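Tesetti pocket projector, after a whole season of movie nights

I bought the Tesetti in June for one reason: our little short film club in Sarnitz lost its screening room and we had to start showing things wherever somebody had a blank wall. It cost me 148 euros (I'd budgeted 100, oh well) and I've now used it for everything from festival submissions to a very long silent movie with a live accordion.

The picture is so much better than I expected at this price! Black and white films look gorgeous once the lights are off, and the subtitles stay readable from the back row. Color is a bit on the warm side, and I never found a setting that fixed it.

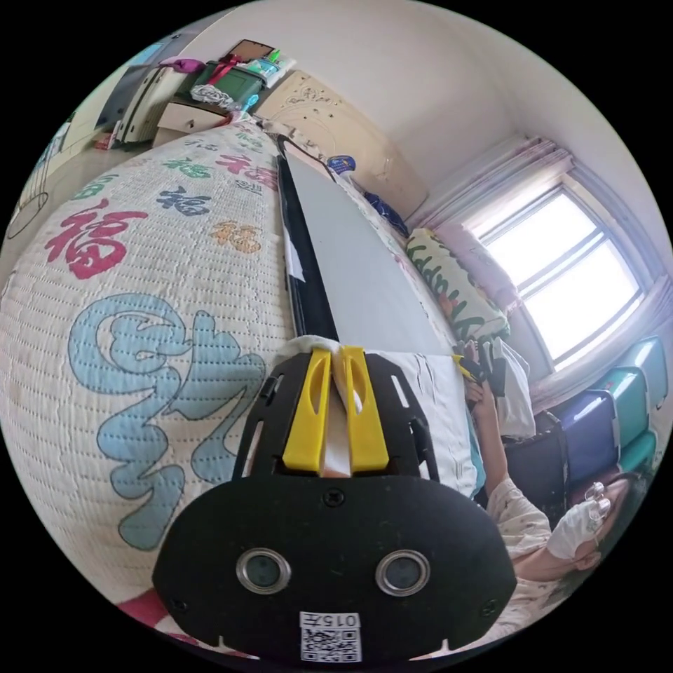
The bedroom, with the white quilted bedspread on.

Setup takes me a couple of minutes. You stand it on anything flat, turn the focus ring, and nudge the keystone until the edges look straight. The menu is slow, though, and the remote is tiny – I've lost mine twice already.

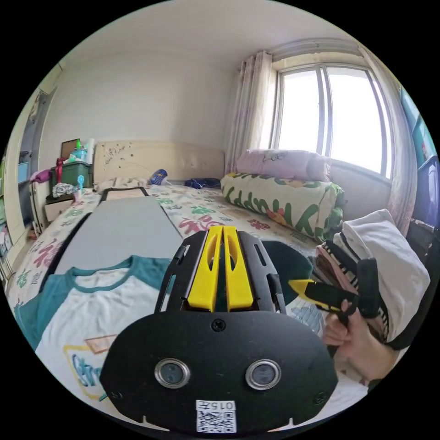
Kaj Ladefoged wrote to me that his does fine with shorts but the fan drove him nuts in quiet dialogue scenes, and he ended up sitting it on a folded towel, which I wouldn't do because of the vents. He's right about the noise. Put it behind the audience and run the sound through a separate speaker; the built-in one is good for cartoons and not much else.

I also tried the Tavex that Bohdana Symonenko brings to our documentary nights. It's brighter, no question, but it's heavy and wouldn't play half the files our filmmakers sent in. 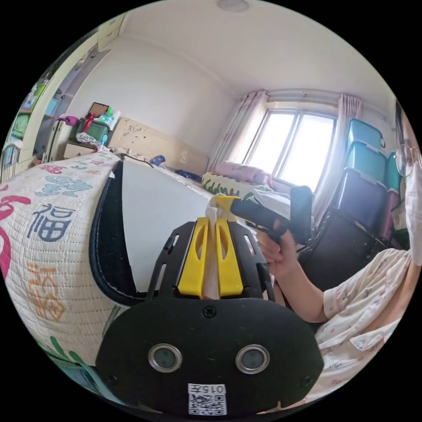

The Tesetti has opened every file so far, even the weird ones, and that matters a lot when you're showing student work straight off a USB stick. We had 30 people at our last screening and I only had to restart it once (between films, luckily).

Battery life is the weak spot. It's fine for a program of shorts, but plug it in for a feature.
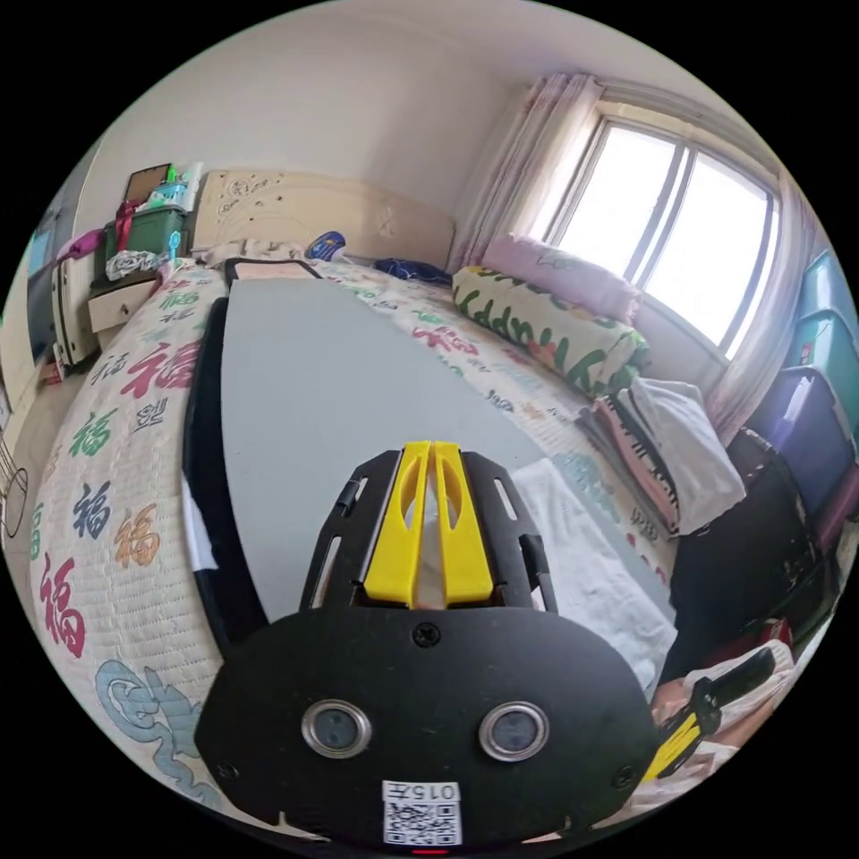

I wish the case had room for the power cord, too. Mine travels in a sock. Four stars from me, and I'd buy it again for a small room.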